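Step 4. Recording a cloth task

Each student on the Porow team records one fabric set before the build session. Charge both grippers and sync their clocks from the Monier laptop.

Clear a flat surface. Pinch the cloth near a corner, lift it straight up and hold for 2 seconds before moving. Keep your fingers below the housing so the discs stay uncovered.

Save each take under your initials. Eldana Ejigu's set ends at take 128, so start from 145. Takes with a dropped cloth go in the "retry" folder. Send the folder to Mahlet Abera.

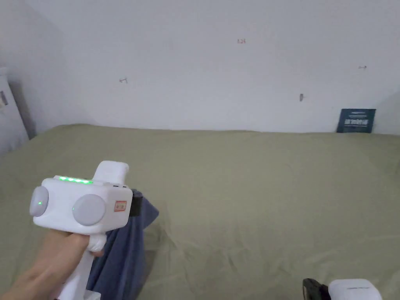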